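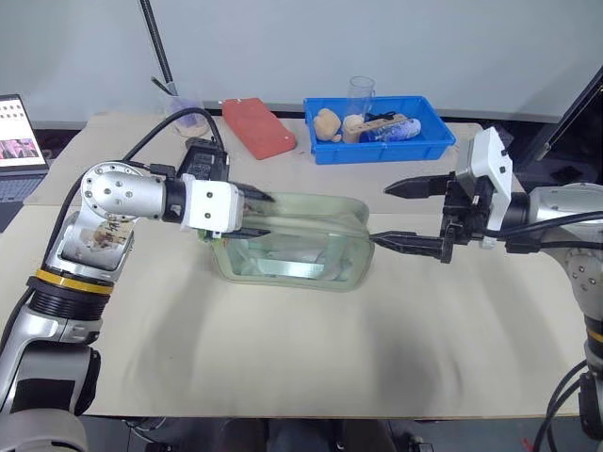

Slide 1. Two arms and a glass container on the bench.

Speaker notes – budgeting for a two-arm cell

Thank Malathi Kurup for the invitation. Say who I am: Akinyi Lukumay, I look after equipment planning at Pleltico. Questions at the end, but stop me if a term is unclear.

Start with the money. When we wrote our first request in March, we priced the arms and very little else. The arms are the easy part. You get a quote, you put it in the sheet, and finance understands it. The lines we left out were the ones that hurt us later.

Read the list slowly, people will want to write it down:
Grippers, and a spare set of fingers for each arm
Cables and power adapters
A table that doesn't move
Objects to practice on, and money to replace them
Staff hours for setup

On grippers. We asked two suppliers, Sæther and Jekel. Both were happy to quote for arms with grippers included. Ask for the gripper as a separate line anyway. Fingers wear, and you want that price in writing before you sign. We budget 30 hours of setup per arm and we have used all of it both times.

On objects. Glass and clear plastic are hard for cameras, so test with them before you buy. If your products come in bags, bring bags to the supplier demo. Don't accept a demo done only with solid blocks.

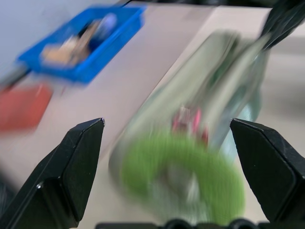 Bags also change shape every time you pick them up, so one good grasp tells you very little. We ask for 100 tries per item and write down every miss. Put the tries in the purchase agreement. Ateo, our sister site, skipped this step and had to pay for a second visit.

Small purchases. We set aside 700 dollars a quarter for cups, trays, bags and other things from the hardware store. It sounds minor, but without its own line every cup needs an approval, and the work waits.

One arm or two? Expect this question. If the job needs one hand to hold and the other to reach in, price two from the start. Adding the second arm later meant a new table and a new safety review for us.

Next slide is the blank budget sheet. Give them a minute with it, then hand over to Malathi for the lease comparison.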